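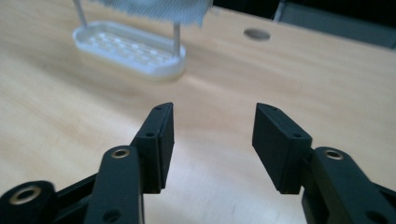 Le plateau de bois clair, côté porte-savon, avec le trou rond à droite.

Cahier d'atelier, 03/01/2018

Reprise. Il fait onze degrés dans l'atelier et l'huile d'olive a figé dans son bidon. Elle ressemble à de la margarine, ce qui a au moins l'avantage de montrer qu'elle n'est pas coupée avec n'importe quoi. J'ai mis le bidon contre le radiateur et j'ai fait du rangement en attendant, donc j'ai retrouvé les savons de mai.

Les savons de mai, pour ceux qui liront ce cahier sans avoir subi l'épisode, c'est la série Pralodance. Le nom est de moi, je n'en suis pas fier. L'idée était un savon à la praline, avec du beurre de cacao et une macération de noisette, pour le stand de Flavitz. À la sortie du moule il sentait la confiserie. Trois semaines plus tard il sentait le carton. Aujourd'hui, après presque huit mois de cure, il sent le carton mais il est dur comme un galet et il mousse très correctement. J'en ai mis un au lavabo. On verra combien de temps il tient avant que quelqu'un se plaigne.

Taches orange sur trois pains, toutes sur la tranche, jamais sur le dessus. Rancissement, je suppose, l'huile de noisette étant la coupable désignée. Yolandi penche pour le papier dans lequel ils étaient posés, qui était du papier d'emballage récupéré et pas du papier cuisson. Elle a probablement raison, ce qui m'agace, vu que c'est moi qui l'avais récupéré.

Lot du jour

But : refaire une recette de base sans fantaisie, parce que toutes nos comparaisons de l'an dernier partent d'un lot témoin que plus personne n'arrive à retrouver. Il y a bien une feuille marquée TÉMOIN dans le classeur. Elle est vierge.

Huile d'olive, 600 g
Huile de coco, 200 g
Beurre de karité, 70 g
Soude et eau : voir la feuille de calcul, surgras à 6 %. Je ne recopie pas les valeurs ici. La dernière fois que j'ai recopié des valeurs ici, j'ai inversé deux chiffres et on a fabriqué un très joli décapant.

Pas de parfum, pas de colorant, pas d'argile, pas de pétales. Surtout pas de pétales. (Rappel pour les nouveaux : les pétales de rose deviennent marron. Ceux de lavande aussi, et on dirait alors des crottes de souris. Le souci reste jaune. Voilà deux ans de recherche résumés.)

Balance : la petite Himico dérive encore. Elle donne 200 g à froid pour le poids étalon, puis se met à hésiter au bout de vingt minutes, un gramme en plus, un gramme en moins, comme quelqu'un qui choisit un dessert. Piles changées avant les fêtes, donc ce n'est pas ça. J'ai tout pesé sur la grande. Pour la soude je ne veux plus voir la Himico du tout, elle peut servir pour le café.

Solution de soude préparée près de la fenêtre ouverte, gants, lunettes, blouse. Montée en température normale, puis le bac d'eau froide. J'ai attendu qu'elle redescende en lisant la notice du thermomètre, dont la traduction française recommande de « ne pas insérer dans les personnes ». Noté.

Huiles fondues au bain-marie, olive ajoutée en dernier, toujours un peu pâteuse. Mélange à 38 degrés des deux côtés, ou disons 38 d'un côté et 36 de l'autre, je n'allais pas y passer l'après-midi.

Trace

C'est là que ça devient intéressant, au sens où ça n'a pas marché comme prévu. Avec cette proportion d'olive je comptais sur une trace lente. J'ai eu une trace légère en quatre minutes de mixeur par petites impulsions, et au bout de six c'était déjà de la crème anglaise bien prise. Or rien ici n'accélère : pas d'huile essentielle, pas de miel, pas de cire.

Hypothèses, par ordre de sympathie :

Fausse trace. Le karité a commencé à refiger dans un récipient froid et j'ai pris ça pour de l'émulsion. Plausible, la marmite inox sortait de l'étagère du fond, celle contre le mur nord, où l'on pourrait conserver du poisson.

Le bidon d'olive est vieux. Une huile un peu oxydée trace plus vite, c'est ce que tout le monde répète. L'étiquette du bidon porte une date d'ouverture de ma main, et je lis soit un 2, soit un 7. Je n'ai pas d'avis.

Le mixeur neuf. Il est nettement plus puissant que l'ancien, qui avait surtout un effet moral.

J'ai continué deux minutes à la spatule pour vérifier. La pâte s'est un peu détendue, puis s'est reprise. Une fausse trace se serait relâchée davantage, à mon sens, mais je vois bien que j'ai envie d'avoir réussi. Versé quand même. Surface lisse, pas de film d'huile au bout d'une heure.

Moule : le grand en silicone dans sa caisse. J'ai isolé avec deux serviettes au lieu de la couverture, laquelle est partie chez Yolandi à la suite d'une histoire de chien. Pas de gel visible à 16 h. À 18 h, une zone plus foncée au centre, de la forme d'une patate. C'est donc parti en phase de gel, mais sans doute seulement au milieu, et on aura ce cercle disgracieux à la coupe. Tant pis, c'est un témoin, il n'est pas là pour faire joli.

Essais de lavage, suite

On avait dit qu'on arrêterait de juger les savons « au ressenti ». Le protocole Adams (Yolandi tient au nom, et comme c'est le sien je la laisse faire) consiste à se laver les mains toujours à la même eau, le même nombre de passages, puis à poser le pain à égoutter et à le peser le lendemain. C'est fastidieux et c'est la première chose sensée qu'on ait mise en place ici. J'ai donc lavé mes mains un nombre déraisonnable de fois entre Noël et maintenant, et j'ai des crevasses aux deux pouces. Coût de la science.

Ce que j'en retire pour l'instant :

Le pain à forte teneur en coco perd le plus vite, mousse énormément et vous laisse la peau comme du papier de verre. Aucune surprise.

Le cent pour cent olive de l'hiver dernier ne perd presque rien. Il ne mousse presque pas non plus, il bave. Yolandi appelle ça « crémeux ». Nous avons une cliente qui adore et qui en reprend à chaque marché, il faut donc en refaire, bave comprise.

Le Pralodance se tient entre les deux, ce qui est vexant pour une recette ratée. Si on enlève la noisette, et donc la raison d'être du produit, on a peut-être un bon savon de ménage.

Point faible du protocole : l'égouttage. Un pain qui trempe dans un fond d'eau perd beaucoup plus qu'un pain posé au sec, et tout le reste devient du bruit. Il faudrait le même support pour tous, au même endroit, à l'abri des éclaboussures. J'ai écrit ça en mai, je le retrouve page 41, souligné deux fois, et je n'ai toujours rien fait. Je le souligne une troisième fois.

Étiquettes

Le fournisseur a renvoyé un devis pour environ 200 étiquettes, « environ » étant le mot qu'il emploie lui-même. Je veux bien d'une quantité approximative de farine, mais pour des étiquettes j'aurais cru que la machine savait. À rappeler. Lui redire aussi que « Flavitz » s'écrit avec un z, la maquette étant revenue avec un s, et que le mot « bienfaisant » ne doit figurer nulle part. Nous vendons du savon. Il enlève la saleté. On peut l'écrire en petit si ça manque d'ambition.

La liste des ingrédients doit suivre les noms officiels, et je m'aperçois que sur le modèle de l'automne le karité a sauté. Ne pas utiliser le reste du rouleau. Je sais qu'il en reste beaucoup. Non.

À faire

Démouler le témoin demain soir, pas avant. Ne pas appuyer dessus du doigt pour voir. Le précédent portait l'empreinte de trois personnes différentes.
Couper, numéroter au dos, ranger sur la claie du haut, papier cuisson uniquement.
Test au papier pH à 48 h, puis à quatre semaines.
Remplir enfin la feuille TÉMOIN.
Dater le bidon d'olive neuf au feutre, en lettres d'imprimerie.
Récupérer la couverture. Demander d'abord dans quel état elle est.
Racheter de la soude, il reste de quoi faire un lot et demi, et je n'ai jamais compris ce qu'on faisait du demi.

Ajout, 19 h 30 : la zone foncée s'est étendue presque jusqu'aux bords, la patate a gagné. Serviettes laissées en place. J'ai fermé la fenêtre, coupé le radiateur et remis le bidon au froid par habitude, il faudra donc le réchauffer à nouveau demain.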